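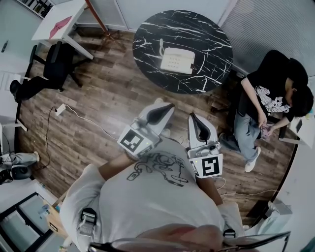 **How long should one demo turn last?** I keep each one to 150 seconds, and that includes getting the harness on.

## 4. Running the hand-held gripper demo

I'm Jericho, and I wrote this section after our open day at Pirham, so the steps follow what I do when visitors come by.

1. Clip the harness buckles before you pick up a gripper. Doing it afterwards is a real struggle!
2. Take one gripper in each hand, with the square markers kept clear of your sleeves.
3. Squeeze each one slowly a few times and watch the fingers open and close.
4. Start recording, say the task out loud, then do it at half your normal speed – slower than feels natural.
5. Stop recording, put both grippers down and write the turn number on the log sheet.

**Note:** Hülya Türkmen runs the sign-up list. We had 23 names on it last time, so print a second page.

**Caution:** Route cables away from where people walk. Check again between turns – they creep.
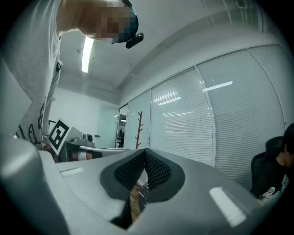
*Fig. 4-2. Gripper jaw pad with mesh insert, seen from the tool's own camera.*

6. Wipe the pads with a dry cloth between visitors (no sprays, please).
7. If a marker has a scratch or a lifted corner, swap it before the next turn. Spares are in the Etov box, under the log sheets.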